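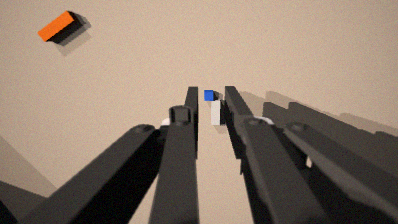
Mencombe Packaging – Operations and Training Department

For release in July

Mencombe Packaging will put four robot arms to work on the sorting line at its Tuvach plant this month. The arms will pick small parts out of mixed trays and set them into cartons, a job now done by hand on every shift.

The 70 people who work on the line will keep their jobs and their current pay. Most will move to checking finished cartons, loading trays and running the new stations. Each shift will have five trained operators who can stop an arm, clear it and start it again.

Training began in simulation, with a two-finger gripper and plain blocks in orange, blue and white. Blocks that lie close together are part of the practice, as parts in the real trays often touch. Operators learn to judge a pick on screen before they work beside an arm.

The stations were installed by Atanasov, which will also handle repairs. Line staff asked for lower tray racks and a stop button on both sides of each station – both were added to the plan.

Breaks and shift times stay the same. The night shift will switch over last, after the day crews have finished their training.

Questions may be sent to the Mencombe press office.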